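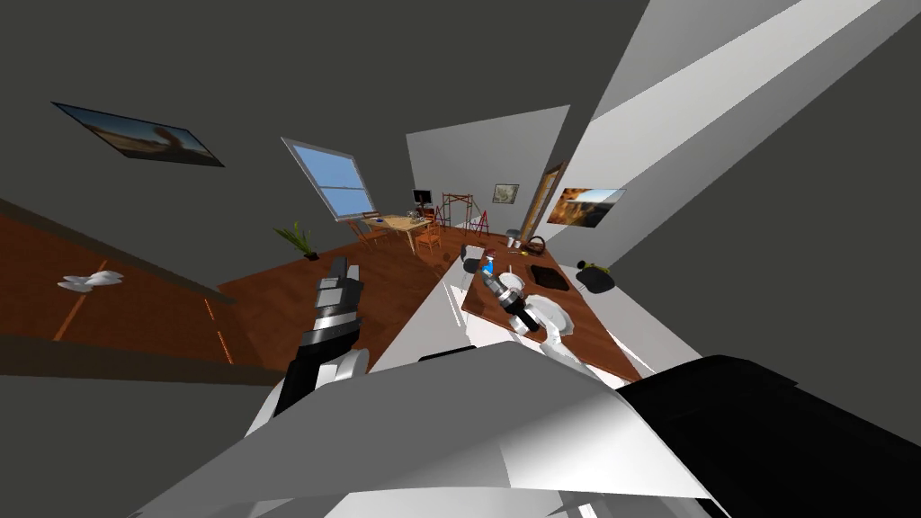 *Figure 1. A round white plate on the counter, with the right gripper spread around it.*

# Where do the spare courgettes go?

**Selvaraj Wijesinghe, Tellby College, second-year project, Food and Land Studies**

## Why I picked this

My grandad has had a plot on the Rillton allotments for as long as I can remember, and every summer our kitchen fills up with courgettes, then runner beans, then more courgettes. I wanted to know how much of a whole allotment site's crop gets eaten and how much ends up on the compost heap, and whether any of it could go to the food pantry in Dewan, which is a short bus ride away and rarely has fresh veg after midweek. I thought this would be a small, tidy project. It got big very quickly and I loved nearly all of it!

## What I did

There are 32 plots at Rillton. I put a note through the gate box in June asking plot-holders to leave anything they didn't want in crates by the water tank on a Friday, before 6 pm. I weighed each crate on a set of luggage scales, wrote down what was in it, and took it over to Dewan the same evening. Travomen, the farm shop on the main road, lent me the crates (stackable green ones, very good) and let me keep them in their cold store if I missed the last bus.

I also asked each plot-holder three things:

- what they grow too much of
- what they do with it now
- whether they would give it away if somebody else did the carrying

## What came in

Of the 32 plots, 14 gave something at least once. Over 13 collections the total came to 400 kg, a good deal more than I had guessed in my proposal. Courgettes and marrows were the heaviest by a mile. Beans came second, then potatoes, then a late flood of windfall apples that nearly finished off my rucksack.

The first collection was one carrier bag of radishes and a cabbage with more holes than leaf. I took it anyway. By the third week people had started talking to each other at the tank, and I think that did more for the numbers than my note did. Two neighbours who both grow far too many beetroot agreed to sow them a month apart next year so that the glut is spread out. I had nothing to do with that, but I'm claiming it as a result.

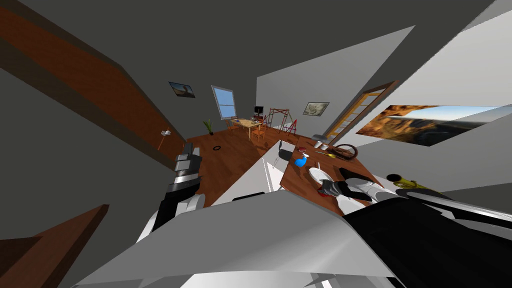 *Figure 2. White bowl on the desk, with the spray bottle and the yellow-handled screwdriver on the same desktop.*

## What the pantry made of it

The pantry was brilliant about the whole thing. They gave me a shelf by the door and a chalkboard, and I wrote up what had arrived and where it was grown. Beans, potatoes and small courgettes went in the first hour or so. Marrows didn't. A marrow the size of a toddler is hard to love if you have one saucepan and a two-ring hob, and I had never thought about that before I stood there watching people walk past them.

So I started cutting the marrows into halves and wrapping them, and putting out a slip with a soup recipe that needs one pan, an onion and a stock cube. They moved much faster after that. Chard was still a struggle. I tried calling it "spinach's big cousin" on the board, which got a laugh but didn't shift much chard.

## Problems

The weights aren't perfect. Luggage scales drift, and I didn't always shake the soil off the potatoes, so some of my total is Rillton mud. I also have no figure for what was composted on the plots that gave nothing, and this means I can't give a proper percentage for waste across the site. Next time I'd ask a few people to keep a simple tally on the shed door.

Timing was the other thing. Lettuce picked in the morning and left by the tank in full sun is a sad sight at six. An old sheet over the crates helped, and moving them round to the shady side of the tank helped more. I should have spotted that in week one and it took me until week five.

I underestimated the carrying as well. One person with a rucksack and a folding trolley can manage a normal week, but in the apple weeks I made two trips and had to ask my sister to come along for the second.

## What I'd like to try next

I'd like to start earlier, in time for the broad beans, and send the pantry a list the evening before so they can plan round it. Several plot-holders said they would happily grow a row of something on purpose if they knew what was wanted. Top of the pantry's list are onions, carrots and "normal-sized" courgettes, and I have pinned that list up inside the Rillton gate.

Travomen have said the crates can stay for another season. My full table of weights, week by week, is in Appendix A, and the marrow soup recipe is in Appendix B. Please do make it, it's very good with too much pepper.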